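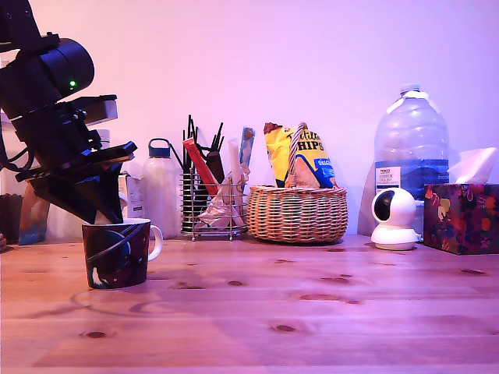 Caring for a pine tabletop

Pine is a softwood. It dents under a dropped mug, takes up water along the seams and darkens with age, knots first. Most of the damage we see on kitchen and workroom tables comes from cups, and most of it is avoidable.

Ring marks. White rings are moisture held in the finish. Warm the spot with a hair dryer on low, keeping it moving, then rub in a little oil with a soft cloth. Black rings have reached the timber and need sanding. Use 180 grit, then 240, always along the boards.

Knots. Resin can bleed through a clear finish for years. Wipe with methylated spirits, leave overnight and seal with two thin coats of shellac before recoating. On her Romano table, Fidelina Apaza treated 11 knots this way in March, and 9 have stayed clean. 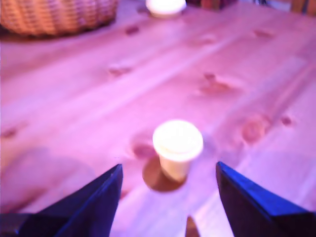

Paper cup on pine boards, with a wicker basket at the back.

Baskets and wire holders. Wicker holds crumbs and damp, so lift it weekly and wipe underneath. Wire utensil holders on small feet concentrate the load and will print the surface. Stick felt pads to the feet — 6 mm discs are enough — and replace them once they flatten.

Seams. Clear grit with a wooden skewer, never a knife. Colour-matched wax will fill a narrow gap. Wide gaps are best left alone, as the boards move with the seasons.
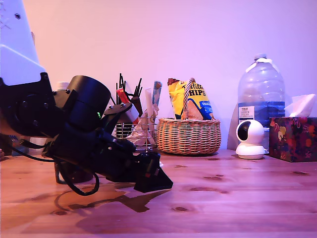
Anikó Somogyi writes that felt pads collect grit and end up scratching the finish, and that she has changed to cork, glued on and trimmed flush. Cork is also suitable. Check the glue each time the holder is washed.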